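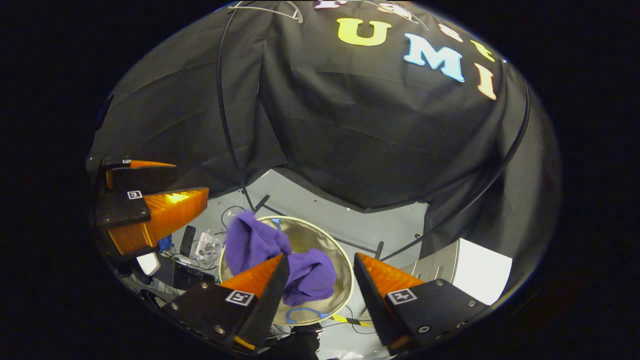 Round pan, shiny silver inside with a cream rim

Can I cook tomato sauce in an old metal pan?
Posted by Zanele Botha

Hi all, hoping someone with more kitchen sense than me can help. I've been given a box of my aunt's old cookware and I want to start making a big batch of tomato sauce every August when the allotment goes mad. Last summer I used a cheap aluminium pot from the market and the sauce had a nasty tinny taste, like licking a spoon that's been in a tin of beans. We ate it, but my daughter still brings it up.

So I'm nervous about ruining another batch. I don't know what metal the pans in the box are, there's nothing stamped on any of them that I can make out. Is there a way of telling at home? And is it only the taste I need to worry about? I usually simmer for 4 hours with onions and a splash of vinegar, if that makes any difference. I live in Fanley where the water is very hard, in case that matters too.

Tekle Abdella
The vinegar and the long simmer are what did for you last time! Tomatoes are acidic, you added more acid, then you left the lot sitting in bare aluminium all afternoon. It picks up a bit of the metal and you get that taste (it can go a bit grey as well). One batch won't have hurt anybody, but I wouldn't make a habit of it.

To work out what you've got, try a fridge magnet on the bottom. If it sticks firmly it's got iron or steel in it, so it could be magnetic stainless, enamelled steel or cast iron. If it doesn't stick, pick the pan up. Aluminium is very light for its size and marks easily, whereas stainless feels heavier and stays bright. Some stainless isn't magnetic though, so the magnet on its own won't settle it.

Enamel is lovely for sauce as long as it isn't chipped on the inside. Check round the base with your fingertips under a good light. If it's chipped I'd keep it for storing onions or something. Stainless is fine for as long as you like. Bare cast iron I'd avoid for anything over half an hour.

Hard water won't touch the flavour, by the way. You'll get a chalky white film, and that comes off if you boil a bit of vinegar and water in the pan and rinse it well.

ranjbar12
just buy a stainless one, mine was second hand and its done years of chutney. life's too short

Zanele Botha
Thank you both! Magnet went straight on to the biggest one and it weighs a ton, so I'm going to have a proper look at the inside tonight before I get excited. Tekle, would you leave the vinegar out altogether, or put it in at the end?

Tekle Abdella
At the end, last ten minutes. And taste it first, you might not want it.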